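Home Research Publications Open Day Archive Contact

April – Geerts Laboratory, Erkstead

4.2 Open day sessions

The demonstration was run at the Erkstead site during the spring open day. Visitors came through in groups and each group stayed for 20 minutes. The task was sorting household utensils into bins with hand-held grippers, the same task used for the Fadon training set. We chose it for the open day because it needs little instruction and the bins can be reset quickly between groups.

Bins stood in a row on a white table. They are translucent, with rippled walls and handle cutouts, and they were kept from the earlier trials at Studwood so that the two sets of recordings could be compared. Visitors were told which utensil went where and were then left to work at their own pace (Figure 3).

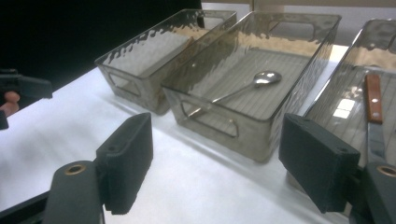

Figure 3. Sorting task at the open day, seen from a hand-held gripper. A spoon lies in the middle bin and a knife with a wooden handle in the bin to its right.

We recorded 300 attempts over the day. Of these, 50 were left out of the analysis, mostly where a visitor stopped partway to ask a question or handed the gripper to someone else. The rest were labeled by the same staff who labeled the Studwood data.

Thin items gave visitors the most trouble. Many closed the fingers too early and had to open them and start over – a habit we had also seen in new operators at Studwood. Smoked plastic was a second difficulty, this time for the software. Reflections on the walls change with every small movement of the camera, and an item behind the wall can be hard to separate from a bright streak.
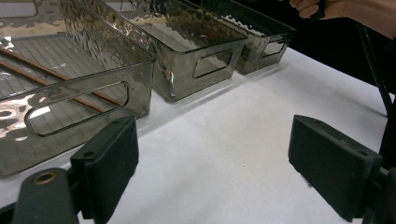
Lighting was left as it was in the room, with no diffusers or screens. This made the recordings less even than those from Studwood, but closer to what a gripper would meet in a kitchen. Section 4.3 reports grasp results for both sites.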